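From the Tolletley Lab Newsletter
Small Parts, Long Patience: News from the Rekby Project
Apr 4, 2018
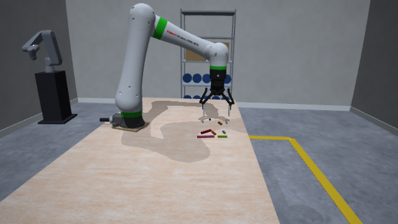
The simulated Rekby workcell, with the arm over a handful of small pieces on the table.

Those of you who stopped by the spring open house will remember our promise to write something about Rekby once we had a result worth sharing, and I'm very happy to say that we do (it took a bit longer than we hoped, but then most things around here do!). For newer readers, Rekby is our project on picking up small, light objects that lie close together, the sort of little sticks and stubby cylinders that a gripper loves to nudge out of place just as it is about to close on them.

Our older planner, Liltik, treated each object as if it were alone on the table. It picked the best grasp it could find, went down, and quite often brushed a neighbor on the way. Then everything had shifted a little and the next grasp was planned from a picture that was already out of date. We spent most of the winter trying to make Liltik look more carefully, with better edges and finer depth, and we got very little for the effort.

The new method, which we are calling Tôn, spends its time on the order of the picks. Before the arm moves at all, Tôn plays the whole table through in simulation, trying different sequences and keeping track of how much room the open fingers would have at each step. A piece with clear space on one side tends to go early, and taking it away opens up room for the next. After every pick it checks where things have ended up and plans again from there, so one bumped piece doesn't spoil the rest of the run.

We gave both planners the same 18 layouts, all in simulation, and counted a layout as cleared only if every piece was lifted without the arm having to start over. Liltik cleared 8. Tôn cleared all but 4, and planning took about 10 seconds per table on an ordinary desktop, so you can start a run and still have your coffee warm when it begins to move.

The layouts that still beat us are mostly ones where two long pieces lie side by side with hardly any gap between them. Tôn puts those off until the end, quite sensibly, but sooner or later it has to deal with them, and there is only so much a fingertip can do in a narrow space. We have been playing with a gentle sideways push to separate the pair first. It looks promising on a good day and rather silly on a bad one, so please don't ask for numbers yet.

Next up is moving the method onto real hardware, where friction and lighting will surely have opinions of their own. We hope to begin before the end of April, and the layout files are on the shared drive in the Rekby folder for anyone who would like to try a planner of their own against them.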